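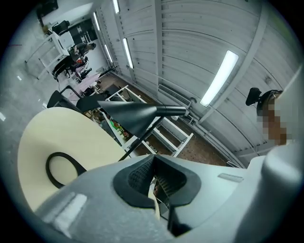 Minutes taken by Løken, Secretary

Sulia Workroom Users' Meeting, February

The meeting opened at 7:00 p.m. The minutes of the last meeting were accepted with one correction: the amount set aside for room supplies is $273.

1. Lighting

The overhead fluorescent tubes were discussed first. Members agreed they are fine for general work but leave shadows on close work. The black desk lamp stays as a shared item. Please turn the shade back down after use and don't carry the lamp off to another bench. A request for 2 more lamps was approved, to come out of the supplies money.

2. Ventilation

The slatted grille low on the wall is to be kept clear. Nothing should be stacked in front of it, even for an afternoon. Trusach quoted $865 to clean all the vents in the building. The meeting thought this was high and asked for a second quote before March.

3. Printer and table

The white printer will stay on the white table. A proposal to move it next to the door was voted down — the cord would have to cross the walkway. Paper is to be kept in the cupboard, and the table top is for the printer only.

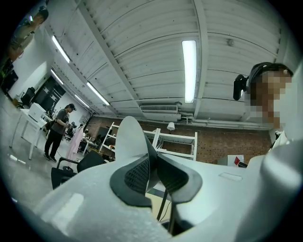

Members who print more than a few pages should bring their own paper. The price per page was left as it is. It was also asked that jobs be picked up the same day, as unclaimed sheets have been piling up and get mixed in with other people's work.

4. Brick wall

A suggestion to paint the brick wall was put off again. Zusness offered paint at a total of $700, labor not included. Several members would like the brick left alone. The item goes on the next agenda.

5. Other business

The sign-in sheet has moved to the inside of the door. Last person out turns off the overhead lights and the desk lamp — both were left on twice in January.

The meeting closed at 8:15 p.m. Next meeting in March, same room.

Recent items
Minutes, January
Sulia workroom rules (revised)
Supplies list and prices
Key sign-out form
Minutes, November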